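Cómo doblar una prenda para que entre en una cesta pequeña

Desde hace años guardo la ropa de entretiempo en cestas de plástico bajas, de esas que tienen un borde redondeado y una ranura para meter los dedos. Son baratas y se limpian con un paño. El problema es que muchas personas echan la ropa dentro tal como viene del tendedero, y en septiembre, cuando la buscan, está llena de arrugas.
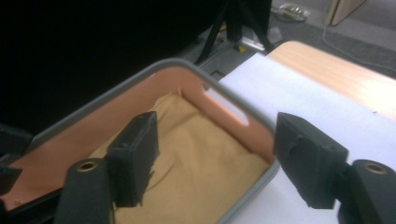 Tiempo de lectura: 2 minutos

Lo que se mete suelto ocupa todo el fondo y no deja sitio para nada más. Por eso yo empiezo siempre vaciando la cesta. Saco lo que hay, lo sacudo una vez en el aire y lo dejo sobre la mesa.

Preparar la superficie

Conviene trabajar sobre una base lisa y de color claro, porque así se ven bien los hilos y las pelusas. La cesta se pone a la izquierda, si usted es diestro, y la prenda delante del cuerpo. En casa tengo una cesta que es un poco estrecha, pero el método sirve igual para otras.

Doblar

1. Extienda la prenda y pase las dos manos del centro hacia fuera. No hace falta plancha.

2. Doble por la mitad a lo largo. En un pantalón, una pierna queda encima de la otra.

3. Lleve el extremo de abajo hasta la cintura y alise otra vez.

4. Compare el ancho con el fondo de la cesta. Si sobra tela, haga un doblez más.

El borde inferior es la parte que queda peor. Cuando la tela es fina se arruga en el último doblez, y entonces lo mejor es abrir solamente ese doblez y repetirlo.

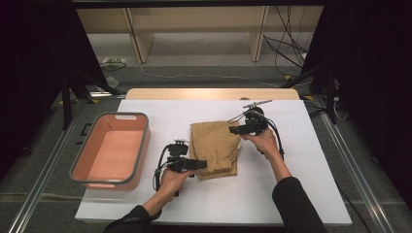

Tedo: Yo los pantalones los enrollo desde la cintura y me caben 6 en una cesta como la suya. Doblados me cabían menos. ¿Ha probado?

Sí, lo he probado. Enrollar funciona bien con el punto y con las camisetas, pero en un pantalón de algodón me quedan marcas en la rodilla. Cada uno puede elegir según la tela.

Guardar

Coja la prenda con una mano en cada lado, sin apretar, y bájela recta hasta el fondo. Si la deja caer desde arriba, el doblez se abre. Después empuje un poco las esquinas hacia la pared de la cesta. 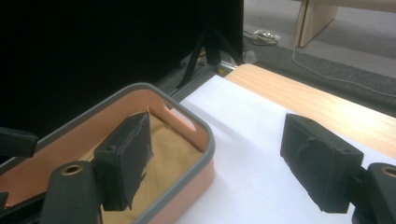
Deje libre la ranura del extremo, por lo menos dos dedos, para poder sacar la cesta de la estantería sin enganchar la tela. Las prendas más pesadas van abajo. No llene la cesta hasta el borde si piensa poner otra encima.

Para prendas de lana uso el mismo sistema, con un doblez menos, y las cambio de posición cada 10 semanas.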